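4.3 Cables and the Low Cabinet

Of the 192 home visits in the Hondcombe survey, over half included a low cabinet whose official job was to hold things and whose daily job was to have wires hung down it. We had planned to code cables as a subtype of clutter. Two coders tried this for a week in April and came back with a complaint we found hard to answer: residents did not see the cables at all. Asked to tidy the living room, they straightened magazines, squared up the remote controls and stepped neatly over the power adapter on their way to the next cushion.

We therefore gave cables their own code and scored each cabinet on the seven-point Estlow scale, where 1 means that no cable is visible and 7 means that the coder had to move one to get through the door. The scale was built for offices, where somebody is paid to care. In the homes we visited, the drawers beneath the trailing wires often held an unopened pack of cable ties, bought in a hopeful mood.

The floor adapter deserves separate mention. Furniture makers tend to assume that a cable leaves a device from the back and disappears. Figure 7 shows a common alternative, in which the cables take the front route and the adapter settles on the open floor. Cabinets with ridged fronts fared no better than plain ones, although residents in the Narkden homes spoke warmly of the texture and dusted it with some care.

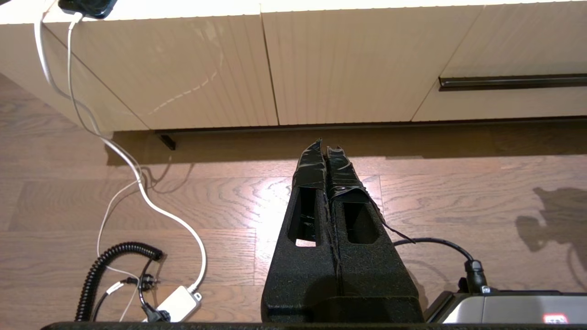 Figure 7. Low cream cabinet with ridged front panels. Two white cables hang over the left panel from a device on top; the thicker one ends at a power adapter on the floor.

Coders disagreed most often about adapters like this one. The Nomura protocol treats an adapter as part of its cable, while our residents, when pressed, called it "the box" and considered it settled where it was. We kept the protocol's rule and logged the residents' term in the notes.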